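Four months with the new mattress

26 June 2020

I said in April that I would write about the mattress once the return period was over. It's over, so I'm writing.

The old one was a Stisen spring mattress that came with the apartment. It had a dip on the left side and I had started waking up at four with a stiff lower back. I put up with it for most of the winter. I tried a folded blanket under the dip, then a board. The board helped for a week or so and then it started to creak.

I had 400 dollars to spend. In the first store the salesman walked me straight to a Verstraete that cost more than double that, and he kept coming back to it whatever I asked. In the second store I was left alone, and I lay on 7 mattresses in my coat and shoes with a plastic sheet under my feet. After the third one I couldn't tell them apart. I wrote down the names of two and went home.

My friend Stela Bălan used to work in a furniture warehouse, so I called her. She told me to ignore the words "soft" and "firm" on the tags, as every maker uses them differently, and to lie on my side for ten full minutes before deciding. She also said to measure the stairwell. I went back the next day and did the ten minutes on both. One of them made my shoulder go numb. The other was a Ferberg, medium, and that's the one I bought.
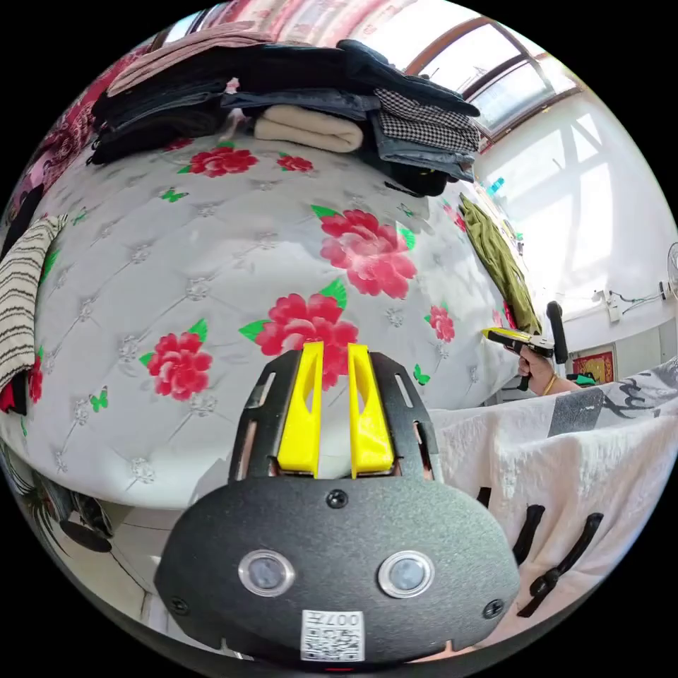
Delivery was extra, and they would only bring it as far as the front door of the building. My brother helped me with the rest. We got stuck on the second landing for a while and had to stand it on end to make the turn, so Stela was right about measuring. I had measured the width of the stairs and forgotten the ceiling.

The first two weeks were bad. It felt too hard and I slept worse than before. I nearly called the store. Around the third week that changed, and now I sleep through to six most nights. My back is better in the morning, though it still gets sore if I sit too long at work.

A few practical notes. My old fitted sheets don't fit, they pop off at the corners, so I had to buy two new sets. I turn the mattress head to foot on the first of the month. I also bought a Brosenano protector, which is fine but slides a bit and makes noise when you roll over. I'll probably replace it with a cotton one.

The city picked up the old mattress from the curb for free, but you have to book it and the wait was almost three weeks. It stood in my hallway the whole time. Book early if you're planning to do the same.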